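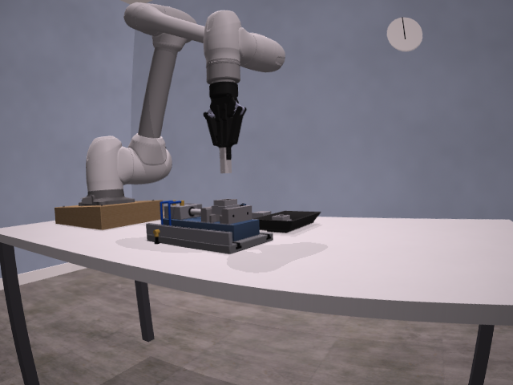 The new cell in simulation, with the arm holding a part over the vice.

Amby is coming, so let's talk about Amby

I promised in the last issue that I'd write something on the machine loading project, and then I put it off for weeks because every time I sat down to it something had changed. The layout had moved, or the start date had, or Jonatan had been round with another idea about the trays. It's settled enough now to be worth your tea break, I think.

For those of you upstairs who don't come down to the vices much: at the moment, when we run the small blocks at Satier, one of us picks up a blank, sets it in the jaws, clamps it, stands back, waits, unclamps it, takes it out, wipes down and starts again. On the last big order I did 1418 of them between me and the other shift. My thumbs remember every one! It isn't hard work in the lifting sense, it's just the same small movement all day, and by two in the afternoon your mind is on what's for dinner and that's when you set one crooked.

So the arm takes over that bit. It picks up the part, carries it across to the vice and lets it down. We've been building it up on screen first with the people from Sjögren, who are doing the installation, and I've been sat next to them for a good part of it. I went in fairly grumpy, if you want the truth of it. I thought I'd be asked to nod at things. What happened was that Idun Boström from Sjögren turned the screen round and said "right, where would you stand?" and we were there till gone five.

The name, by the way, came out of the box in the canteen. It had 29 slips in it and a fair few I can't print. Amby won by a mile. I've no idea who put it in and they won't own up.

What I've learned from the sim sessions is how much of my job I'd never put into words. I know by feel when a block isn't sitting flat. There's a sort of tiny rock to it. Idun asked me to describe it and I was waving my hands about like I was landing a plane. The arm hasn't got that, so we've had to think about how it should come in from straight overhead and how far up it needs to be before it starts its way down, and what it should do if the part won't seat. My answer to the last one was "stop and shout for me", and that's what has gone in the plan.

We also had a long go at the clearances. You can look at it from above on the screen, from the side, from right up by the fingers, wherever you like. I found that very useful and a little bit seasick-making.

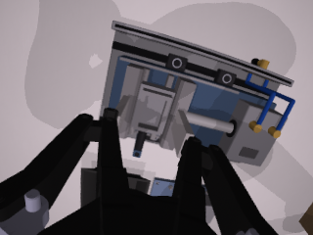 Close in on the gripper fingers and the machine unit beyond, blue air lines and all.

The air lines were my particular worry. Anyone who has worked the old bench will know what happens when tubing gets in the way of something that moves, and I've replaced more fittings than I'd care to add up. I asked Jonatan Nyberg about it (he's running our side of the project, as most of you know) and he wants a check on the tubing and the fittings written into the morning start-up, done by a person with a torch. Good. I'd have argued for it if he hadn't got there first.

Now, the thing everyone stops me in the corridor about. Are there fewer of us afterwards? Jonatan has said in writing that no posts go because of Amby, and that letter is on the noticeboard by the lockers for anyone who wants to read the wording. I've read it twice. What does change is what we do. Each shift will have one person looking after the cell, which means filling trays, checking finished parts, sorting out whatever it's complained about, and knowing when to press the big red button. The others move over to the measuring room and to set-ups, where we've been short since forever.

That's a proper change and I don't want to gloss over it. Some people like the vices. You can chat, you can have the radio on, nobody bothers you. Sitting in front of a screen of measurements is a different sort of day, and a couple of the older hands have told me flat out they don't fancy it. I've passed that on, without names, and the answer was that people can ask to stay on the hand-loaded jobs. There will still be plenty of those. Anything odd-shaped, anything in short runs, anything where the customer changes their mind on the way in – Amby isn't getting any of that to begin with.

Pay grades for the cell role are still being talked about. I know, I know. I've said that people ought to know before they put their names down for training and not after, and I'll keep saying it.

Training itself is on Clorero, the same system we used for the forklift refreshers, so your login should still work. There are 11 short units, most of them ten minutes or so, and then an afternoon with Idun where you get to drive the simulated arm yourself. Do have a go, even if you've no plans to work the cell! I put a block straight through the side of the vice on my first try and all it cost me was my dignity. Better there than on the shop floor.

If you can't remember your login, ring extension 1778 and leave a message with your name and shift. Don't email, it goes into the same inbox as the delivery notes and gets buried.

Dates: the bench comes out in November, the arm goes in after that, and we're hoping for first real parts in December. Hoping is the word I was given. In the meantime there'll be a screen set up in the canteen at 12.30 most lunchtimes with the latest version of the layout on it, and a pad of paper next to it. Please write on the pad. The height of the tray got looked at again because of a note on that pad, and it was in biro on the back of a crisp packet, so neatness is no object.

I'll write again once the bench is out. If you want the old stool from it, speak to me soon, I've had two offers.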